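Robots en cuisine : un guide de bonnes pratiques pour les essais en simulation

Publié à 17 h — Rubrique Automatisation

Le groupe de travail Utero vient de mettre en ligne la version 3 de son guide sur la manipulation d'ustensiles par des bras robotisés. 50 pages, pas une de plus. Gratuit, en anglais pour l'instant, traduction française promise pour octobre.

L'idée : que deux labos qui annoncent « le robot tient une spatule » parlent de la même chose. Ce qui est loin d'être le cas. La société Dolleck, qui a coordonné la rédaction, a repris 523 fiches d'essai envoyées par les membres du groupe. Beaucoup n'indiquaient ni le point de prise, ni l'orientation de l'outil, ni la position des ombres dans le rendu. Impossible à rejouer ailleurs, donc.

Premier gros chapitre, la vue embarquée. Le guide demande que les doigts de la pince restent visibles pendant tout l'essai, et que l'ustensile soit montré sous un deuxième angle quand la lame se présente par la tranche.

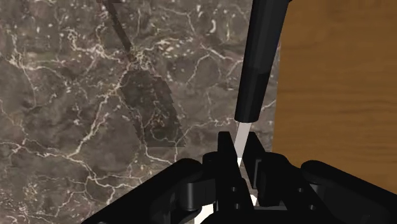
Autre exigence, les ombres portées. Le texte recommande de les garder activées, même si le calcul est plus long, et de noter la position de chaque source de lumière. Un modèle entraîné sans ombres puis lâché sur un vrai plan de travail, ça donne de mauvaises surprises, selon les rédacteurs. Idem pour les pierres veinées et les surfaces brillantes : à varier d'un essai à l'autre, et à déclarer dans la fiche.

« On ne demande pas la lune, on demande que les gens écrivent ce qu'ils ont fait », résume Theophilus Essien, rapporteur du texte. Il reconnait que la partie sur les objets alimentaires reste maigre. Elle sera reprise dans la version 4.

Côté scène complète, le guide impose une vue large par essai. Bras, outil, plan de travail et objets posés autour, le tout sans recadrage. Les objets qui ne servent pas à la tâche doivent rester en place et être listés — c'est le point qui a le plus fait débattre. Cirkititz voulait les rendre facultatifs, Sutherland refusait. Sutherland a eu gain de cause.
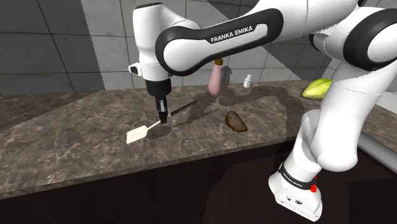

Bras Franka Emika tenant une spatule au-dessus d'un plan en marbre, image de simulation.

Rien d'obligatoire dans tout cela, le guide n'est pas une norme et ne remplace pas les règles de sécurité applicables aux machines réelles. Les essais physiques près de personnes font l'objet d'une simple annexe, avec renvoi vers l'analyse de risques de chaque site. Un peu court, de l'avis de plusieurs relecteurs.

Dolleck dit vouloir appliquer le texte à tous ses nouveaux essais dès maintenant. Cirkititz attend la traduction. Les remarques sont à envoyé au secrétariat du groupe avant la fin octobre, un formulaire est joint au téléchargement.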